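Writing From Memory: Short Memoir
Handout 2 - Scene, summary, and the people who were there
Revised April 27, 2019

Before next session: read the Plellano excerpt in the packet and bring a draft of up to 1,000 words. Print it double spaced, one side only. Put page numbers on it.

1. Where we left off

Last session dealt with choosing a memory small enough to handle. Most first drafts try to cover a whole childhood or a whole marriage. A short memoir needs a boundary. It can be a boundary of time (one summer), of place (one house), or of subject (the years you did not speak to your brother). Write your boundary at the top of your draft in one sentence. If you can't, the draft may still be two pieces.

2. Scene and summary

A scene happens at a particular time and place, and the reader moves through it at close to the speed of life. Summary covers a longer stretch in less space. You need both.

Summary: "My mother cooked for the whole street that winter."
Scene: "She put the lid back on the pot and told me to go and knock at number 50."

The summary line tells us how long and how much. The scene line gives us one evening. A common fault is to summarize the hard part and write scenes for the easy parts. Go through your draft and put an S in the margin beside every scene. Then look at what you skipped.

Objects can help you get back into a scene. Pick one thing that was in the room and write for ten minutes on who used it and what was said while they did. The object may drop out of the final draft.

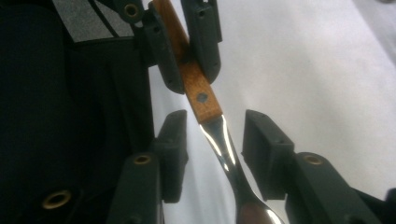 Irnier asked whether it is fair to write dialogue at all when the conversation took place forty years ago and no one wrote it down, and said that every line in the draft so far felt made up.

This comes up in every group. Most readers of memoir accept that dialogue is rebuilt from memory. They expect the substance to be right and the manner of speaking to fit the person. Keep spoken lines short. Where you are unsure, you may say so on the page: "I think she said," or "What I remember is." Use this two or three times in a piece at most - after that it starts to slow the reader down. Don't rebuild a conversation you were not present for unless you tell us how you came to know of it.

3. Writing about living people

Write the first draft as though no one will read it. Decide what to keep at the second draft. Questions to ask then:

Is this my story or someone else's?
Does the reader need this detail to understand what I did or felt?
Would I be willing to say this with the person in the room?
Would a changed name be enough, or is the person easy to recognize anyway?

Changing a name does not settle legal questions. If you plan to publish something that accuses a living person, get advice first. That is outside this course.

4. The narrator now and the narrator then

There are two of you in the piece. One lived through the events and knew only what she knew at the time. The other is sitting at a desk. In the Plellano excerpt, the child hears the car leave and goes back to her homework. The adult narrator waits a full page before telling us what the car meant. Mark the place where the adult comes in. Then mark the same place in your own draft. If she comes in during the first paragraph and stays, try cutting her until page two.

Watch your verbs here. "I would later learn" and "little did I know" both pull the reader out of the scene. The Rivavero piece in the packet uses neither and runs to 914 words. Time passes in it through changes in the kitchen.

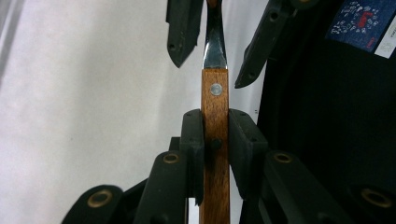

Fig. 2. Wooden handle with a round rivet, metal above.

5. Exercise for the second half

Take one paragraph of summary from your draft. Turn it into a scene of one page, with at least two people in it and at least one line of speech. Leave out what you felt. Swap with a partner, and have the partner write in the margin what they think you felt. Talk over any differences - they show where the page needs more.

6. Reading

Required: Plellano, packet pages 3 to 9. Rivavero, packet pages 10 to 12.
Optional: Yeom, "Notes on a Borrowed House," on reserve at the front desk. Two-hour loan, no renewals.

Full drafts are due in June. Late drafts will be read but will not get written comments.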